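The basket on the white table

I have been meaning to write something about the table in the back room since we moved to Mendthorpe, mostly for my sister, who keeps asking how we arranged things and then forgets what I told her on the phone.

The table came first. It is white, flat and completely plain, and it stands against the pale wall where the old sideboard used to be. I wanted it for folding sheets and for doing the post. For the first month it held neither, only whatever people had in their hands when they came in from the car. Keys, receipts, half a loaf, a bicycle lamp, the seed catalogue. By the weekend you could not have put a plate on it.

So I started clearing it every evening after supper. I gave it 5 minutes on the kitchen timer and stopped when the timer went, even if there was still a heap. Post went in the drawer, coats on the hooks, food back to the kitchen. After a couple of weeks there was less to clear, and now I mostly just wipe it.

Wiping it is a job in itself. White shows everything, every crumb and bit of grit off the potatoes. I use a damp cloth and then a dry one. Jarmila Kadlec next door told me to use vinegar, and I did for a while, but the room smelled like a chip shop and it made no difference I could see.

The basket was Jarmila's too, in a way. She was clearing out her mother's house in Preltness and asked if I wanted any of the wicker. I took two pieces. One was a tall thing with a lid which turned out to be full of moth, and that went on the bonfire. The other was the shallow one, rectangular with sloping sides, and I kept it. The weave runs on the diagonal and it is a warm colour, a sort of orangey tan, which the room needed.

I cleaned it the way my mother cleaned hers. Knock it upside down outside, go over it with a dry paintbrush to get the dust out of the strands, then a cloth wrung out in soapy water, then a day by an open window. I did not varnish it. Ľubica Kolář at the Saturday stall said I should, but she varnishes everything. 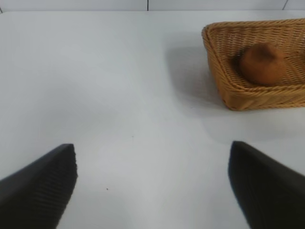
Page last changed: 5 Nov 2022

It has become the place for odd ones. If there is a single piece of fruit left from the bowl, or one small potato that rolled out of the bag, it goes in the basket and gets used first. I used to find such things at the back of the cupboard weeks later. With the basket being shallow I can look in on my way past and know what wants eating.

I don't line it. I tried a tea towel and it bunched up at the corners, and things hid under it, and then I had a tea towel to wash as well. Bare wicker is fine for anything with a skin on. Soft fruit I keep in the kitchen on a plate. Onions stay in the shed, because they shed their skins and I would be picking bits out of the weave until Christmas.

It lives to one side of the table and not in the middle. In the middle it got moved every time somebody wanted to spread out a newspaper, and it ended up on the floor twice. To the side it stays put and there is still a good stretch of clear table for the sheets.

What I have not sorted out is the drawer, where all the post goes. It is now so full that it catches on the way out. I bought a pack of 100 paper folders for 2 pounds at the church sale, thinking I would file everything, and the folders are in the drawer as well, on top of the post. I have told myself it will be done in December when it is too wet to be in the garden.

The other thing is the light. The room faces north and on a dull afternoon the table goes rather grey. Iveta has offered me a lamp with a green shade. I have said I will look at it, but a lamp on a table is one more thing to lift up when you wipe, and the flex would have to go across the doorway. I may put it on the shelf.

Next time I will write about the hooks for the coats, which took three goes and a good deal of filler.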